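# Tissue left in a pocket, whole dark wash covered in bits

**Longo**

I put a dark wash on last night and there must have been a paper tissue in one of the pockets. Black jeans, two jumpers and a work fleece are covered in white fluff. I've shaken everything outside and it made little difference. Is it worth washing it all again, or will that make it worse? I don't have a tumble dryer.

**Cotow**

Don't wash it again yet. Hang everything up and let it dry fully first. Wet paper sticks to the fibres and you'll only smear it about. When it's dry, shake each item hard, then go over it with a lint roller or parcel tape wrapped round your hand. Jeans come clean fairly quickly. Fleece is the slow one.

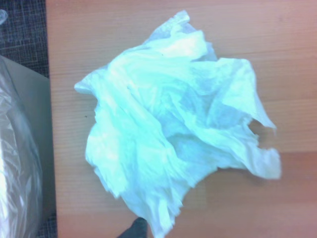

After that, run a rinse and spin with nothing added. I put in 100 ml of white vinegar, but I couldn't swear it does anything. Clean the filter before you start and wipe round the rubber door seal, where a lot of the paper collects. Mine took 25 minutes to sort out, most of it spent on one jumper.

**Murnusetti**

Dry rubber glove, stroke in one direction. Works on car seats too.

**Joltach**

Agree with the filter advice. Put a towel down first as you'll get water on the floor. I wouldn't bother with the tape on knitwear, it pulls. A soft clothes brush is better.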